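Home Economics and Food Handling, Evening Course
Handout for Unit 5: Keeping Fruit at Home
Prepared by Masanobu Ogura
Revised 7 July 2022

Please read this handout before the practical class. In the February course many students asked me for the notes on fruit separately, so I have taken them out of the long kitchen unit and written them again with more detail. The part on vegetables is still in Unit 4.

1. Why we sort first

When we come home with the shopping, we usually want to put all the fruit in one bowl and be finished. It looks nice, but the fruits do not all want the same thing. Some of them continue to ripen after they are picked, and while they ripen they give off a gas, ethylene. The gas makes other fruits near them ripen faster as well. Bananas, pears, peaches and apples belong to this group. Grapes, cherries, strawberries and citrus fruits do not become sweeter at home. They only become older.

So the first work is sorting. Take everything out of the shopping bags and put it on a clean table. Look at each piece on all sides and press it very lightly near the stem. I ask you not to press in the middle, as the thumb leaves a bruise there and the next day it is brown.

Make these groups:

Ready now - eat today or tomorrow
Not ready - leave at room temperature
Damaged - cut and cook, or compost if there is mould

My colleague Benito Villanueva adds a fourth group for fruit which must go in a lunch box. If you have children at school I think this is a good habit.

2. Baskets and bowls

A basket with holes is better than a deep closed bowl. The air can move, and if one piece begins to leak you will notice it on the shelf below. Plastic mesh is easy to wash. Wicker is pretty but it holds the juice between the strands, and after one summer mine had a smell that I could not remove.

Do not fill the basket high. Heavy fruit goes at the bottom and soft fruit on top, or better, soft fruit in its own place. Peaches should be in one layer. Bananas can lie with the curve upward so they do not rest on one flat side, or you can hang them if you have a hook.

Packets of snacks may share a basket with fruit for a short time, but please check that the packet has no sharp corner against the skin of a peach. 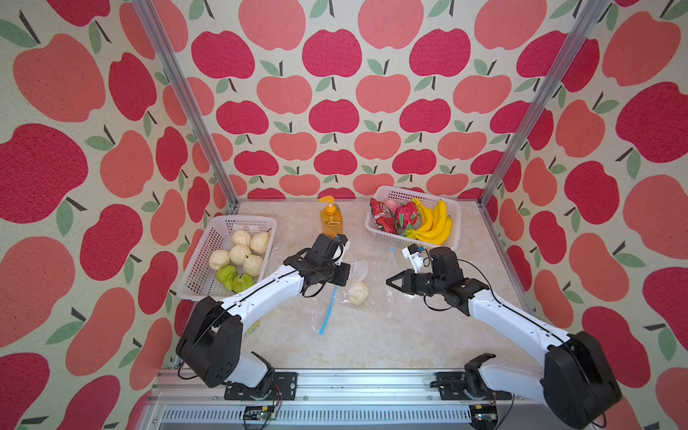 Can pears and bananas be kept in the same basket?
You can keep them together when the pears are hard and you want them to soften quickly. When the pears are already ripe, keep the bananas in another basket, or the pears may become too soft before you can eat them.

3. Zip-top bags

Students often ask me if the zip-top bag is good for fruit. It depends on the stage. A whole pear which is not ripe should not be closed tightly in plastic, as moisture collects on the skin and mould can start. A paper bag is the better choice for ripening. It holds some of the gas but lets the moisture go out.

The zip-top bag is useful in these cases:

Ripe whole fruit in the refrigerator, with the zipper left a little open
Cut fruit, closed well, for the next day
Peeled banana pieces for the freezer

When you put a pear into the bag, open the mouth wide and fold the edge back over your hand like a cuff. Hold the bag from below with the other hand. Slide the fruit in with the stem end last. Then unfold the edge, lay the bag flat on the table, push the air out slowly from the bottom and close the zipper from one side to the other. If you do it in a hurry the stem can make a small hole.

You can wash these bags and use them again if they held only fruit. Turn them inside out and dry them over a wooden spoon.

4. Notes on some fruits

Pear. Ripens from the inside to the outside. Test it at the neck, beside the stem. If the neck gives a little, the pear is ready. Green skin is not always a sign that it is hard, because some kinds stay green.

Peach. Room temperature until it smells sweet, then the refrigerator for a few days at most.

Dragon fruit. It does not ripen much after picking. Buy it with bright, even colour. When the tips of the scales are brown and dry it is getting old. Whole, it can stay in the refrigerator for several days. Cut it in half and take the flesh out with a spoon.

Banana. Never in the refrigerator while it is green. A yellow one may go in. The skin will turn dark but the inside is still good.

5. Washing

Wash fruit just before you eat it, under cold running water, and rub it with your hands. Do not use dish soap or hand soap on fruit, as it can stay in the skin. Soap is for your hands, before you begin and again after you touch anything mouldy. Bananas and dragon fruit should be rinsed too, although we do not eat the skin, for the knife passes through it.

For the practical class

Work in pairs. Each pair sorts one mixed load of fruit into two baskets and writes one sentence for every decision. Please bring:

an apron
a clean tea towel
2 zip-top bags
a pencil (pens are difficult with damp hands)

The written sheet is marked out of 14. If you will be absent, tell me or Benito before the class so that your partner can join another pair.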